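Session 2: Clothes on the sofa (sorting, folding and what the seams tell you)

Household Textiles, evening course, Wekham
Notes by Elie Karam
Thursday, September 17, 2026

Hello again! These are the notes I promised, typed up from my scribbles, so forgive the odd jump. If you missed the first session, the fibre chart is in the blue folder by the door and you can take a copy home.

We started with the question I ask every group: where does the clean washing go when it comes off the line? Most of you said a bed or a chair, and a good half of the room admitted to the sofa. I'm a sofa person myself. It's the right height if you sit on the floor, it's near the radio, and you can spread things along it by type. What it isn't is flat, and that matters more than you'd think once you start folding anything with a bit of stretch in it.

Sorting first

Before folding, make your piles. I do mine by fabric and then by person, which drives my sister mad (she does person first, and we have agreed to stop discussing it). Jersey goes with jersey, woven cotton with woven cotton. Whites get a place of their own at one end of the seat, mostly so I can find the odd socks. Anything that still feels cool to the back of your hand goes back on the airer. Cool usually means damp, and damp things folded up in a drawer will smell by the weekend.

Reading a hem

We passed round the Głowacki samples for this bit. Turn up the bottom edge of almost any T-shirt and you'll find two rows of stitching running side by side. That's a twin-needle or coverstitch hem, and on the wrong side you'll see the thread zigzagging or looping between the rows. It's there so the edge can stretch without the thread snapping. If one of the loops has gone, mend it now, while it's an inch long, because it will run.

Have a look at your thread colour too. Thread matched to the main colour can stand out quite sharply where it crosses a pale band or comes close to one, and if you're mending you want to match the old thread and not the cloth. I keep one reel of a coral sort of red for exactly this and I've nearly used it up!

Colour blocks and stripes

Someone asked about red and white in the same garment, and whether the red will bleed. With a shop-bought top that's been through the machine a few times, I wouldn't worry. With a new one, wet a corner of the red, press it in a white hanky and see what comes off. Cool wash, and don't leave it sitting in a heap afterwards.

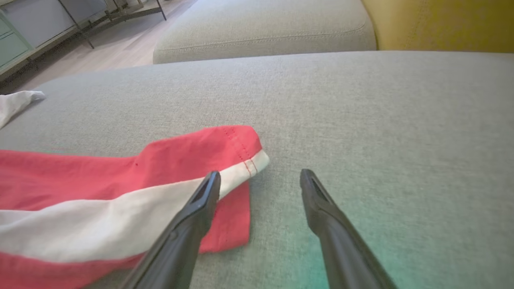
For folding, a wide band is a gift. Use it as your guide line: lay the garment face down, smooth it out from the middle with flat hands, and fold so the edge of the band lines up with itself. If it runs off at a slant, your garment has twisted, so shake it out and start again. Small creases will drop out in the drawer, big ones won't.

On a woven sofa cover, watch for fluff and specks. Pale upholstery sheds onto dark clothes and dark clothes shed onto everything. I throw an old sheet down first when I remember. Dab specks off with a bit of tape before you fold, as rubbing just pushes them in.

For next time

Bring one T-shirt you've stopped wearing and a small pair of scissors. We'll unpick 8 cm of hem and put it back by hand, using the Rultska needles from the tin. Read the page on stretch stitches in the Usivero booklet too, though you can skip the part about overlockers as we haven't got one.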